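How much should a small parish send to a mission priest at Christmas?

Our parish council wants to support a mission station in Trerska. We have 100 dollars left from the August bake sale. Do we mail it to the priest directly or go through the diocese?

Veronika Thaler 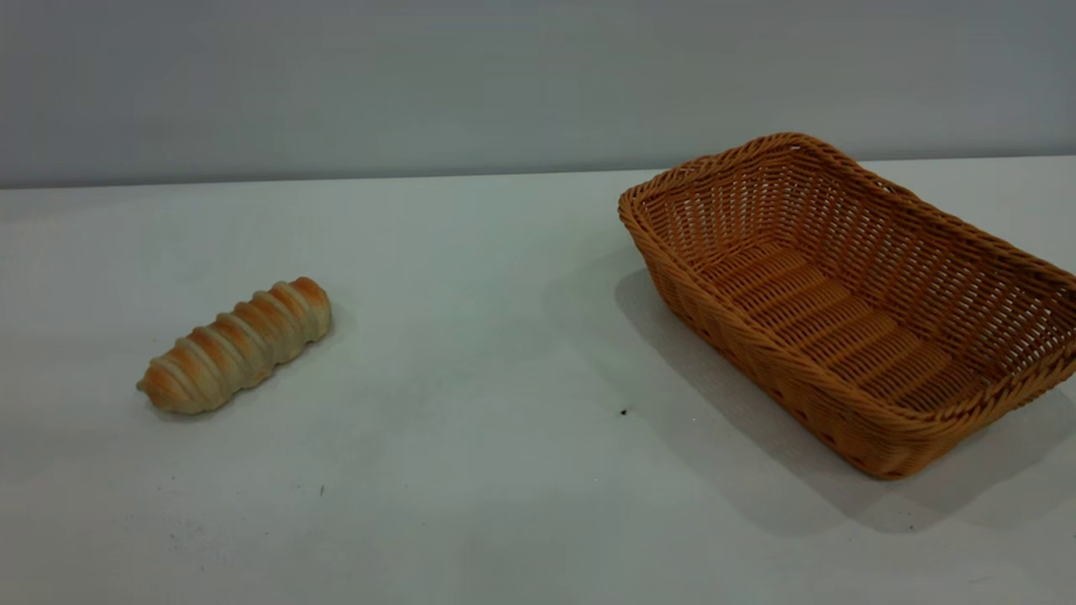
Page last changed: Sun 16 November

Adelmo Gentile
Go through the diocese. Ours has a mission office, and it sends one transfer for all the parishes, so the bank fee is shared. Write the name of the station on the check, or it goes to the general fund. Ours took about 14 days to arrive. Ask for a receipt too.
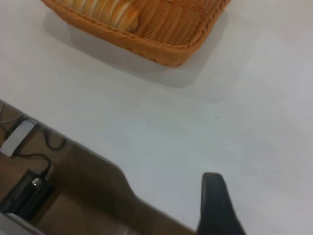 If you want to send it directly

Tyagi
We wrote to the priest first and asked what he needed. He wanted songbooks for the Christmas Mass and two altar cloths. We would have guessed wrong. Don't put cash in an envelope. Ours to Dundard never got there.

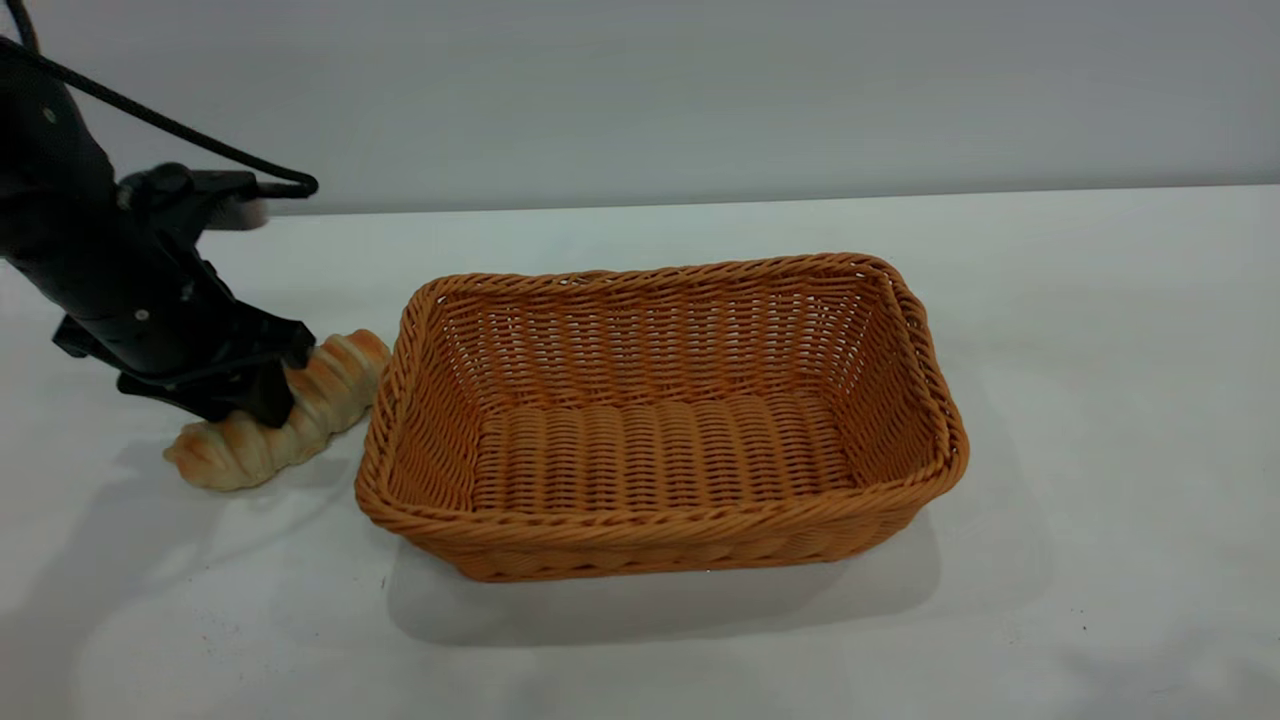 The second time we used a bank transfer and it was fine, but check the account is in the name of the mission and not a person.

Hekier
Just ask your pastor, he should know.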